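Tratholm Building Users' Forum
Topic: Ceiling, brick wall and furniture in the shared workroom

Plenel_Facilities
Posted in March

Comments are invited on the proposed improvements to the shared workroom. The first item concerns the ceiling. The white metal decking is exposed throughout, and the fluorescent fixtures and pipework run directly beneath it. Several tenants have reported that conversation carries across the full length of the room. Plenel proposes acoustic panels between the ribs and the light fixtures, at a cost of $3,294.
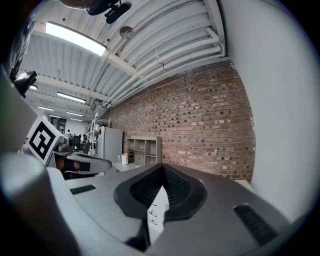 Sutar_Office
Sutar does not support this expenditure. The noise complaints relate to the hours before 10 a.m., when deliveries are received, and panels will not alter that. We would prefer that the delivery time be moved and the ceiling left as it is. The pipes must also remain accessible for inspection.

Talukder_Tenant
We respectfully disagree with Sutar. Our staff work in the room during the afternoon and find the echo tiring. We would accept panels over the tables only, if the full scheme is considered too costly.

Plenel_Facilities
Thank you for both responses. A reduced scheme will be priced. The remaining items are set out under separate headings for ease of reply.

1. Brick wall and tables

The exposed brick will be kept. A clear sealer has been requested by tenants who find grit on the white tabletops. Until a decision is made, please wipe tables after use and return cups to the kitchen.

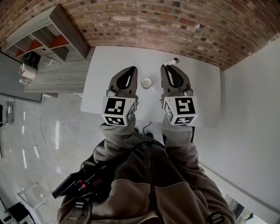 2. Desk and cubby shelves

The gray wooden desk unit against the brick is to stay in its present position. Its open compartments are for shared supplies. Personal property should be taken home or stored in Room 309.
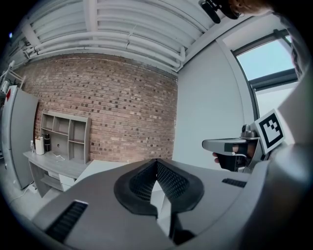 Labels for the compartments will be ordered at a cost of $50, and tenants may propose wording in this thread. A request to move the desk beneath the window was declined, as the window must be reachable for cleaning.

Sutar_Office
We have no objection to the labels. On the sealer, please confirm that it will not darken the brick. A trial patch low on the wall would be acceptable to us.

Talukder_Tenant
Agreed as to the trial patch. We ask that the decision on the desk be reviewed. The window is cleaned 2 times a year, and the desk could be moved on those occasions.

Plenel_Facilities
The trial patch is approved. The position of the desk will remain open for comment until the end of the month.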